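Open day at Overo: an afternoon with Yu-na Hwang

11 Jul 2022

Overo has the upstairs floor of a former seed warehouse in Olville, between a tile showroom and a dance school. Once a year it opens its doors to anyone who wants to come up and look. I went in the early afternoon, when the queue had gone down, and was given a visitor sticker and a cup of tea.

Yu-na Hwang runs the handling group. She has been with the company for 11 years and has done every open day but one. She talks quickly and looks at the table while she does it.

"People come expecting a robot that walks," she said. "We do hands. Most of what we do is picking things up and putting them down again."

The group teaches machines to deal with ordinary objects, and it does so by having people do the job first. The person works with a gripper held in the hand, fitted with a camera, and the recordings are used to train an arm. Hwang's part of the demonstration was about office things, and the stapler drew the longest conversations.

"A stapler is a horrible object," she said. "It's shiny, it has a spring in it, and it's in two halves that both want to move. If you can hold one half still and work on the other, you've learned a lot."

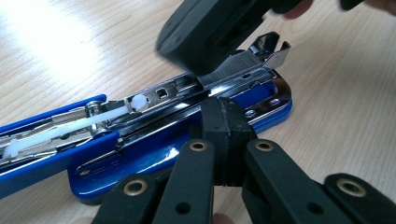
Why start with a person holding the gripper when you have a robot arm to hand?

"Because a person can do it today. I can show a new starter how to hold the gripper in the morning and have good recordings by lunch. Driving the arm from a desk takes much longer to learn, and you get tired of it sooner."

She aims for 60 good recordings of a task before anyone tries it on the arm, which the group calls Fraser. The stapler work had 163 by the time of the open day. I asked if that meant it was nearly done, and she shook her head.

"We had to throw a lot of the early ones away and start again. The light was coming in low and bouncing off the metal. We put a blind up in October and things got better."

Visitors were allowed to have a go with a spare gripper. A boy in school uniform managed to lift a pen lid on his second try and then wouldn't give the gripper back. His father wanted to know what it cost to make. Hwang told him that the parts were cheap and the time was not.

She is just as happy talking about the hardware as the training. Overo builds and repairs its own tools under the name Juline, and she prefers to have people see them at close range.

"If it stays behind glass they think it's magic. I'd sooner they saw the cables."

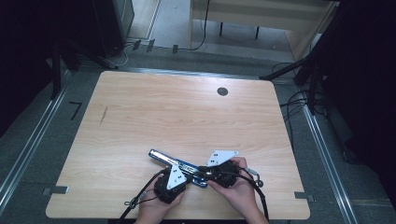 One of the small gripper assemblies, held over the table at Overo in Olville.

I asked what goes wrong most often. She said cables, then screws. Connectors work loose when the same movement is made all day, and a joint that has a little play in it in the morning will have more by teatime. The group keeps 2 grippers ready for each person recording, so that one can be on the bench.

The question she gets every year is whether the work will put people out of a job. Her answer was a cautious one. The firms that ring Overo mostly have posts they can't fill, she said, and they want help with sorting and packing. She wouldn't promise what they would want later on.

"I can tell you what it does now. It's slow, and it drops things."

The next open day has not been fixed. Anyone who would like to be told can leave an address at the front desk in Olville, and school groups can ask for a separate visit.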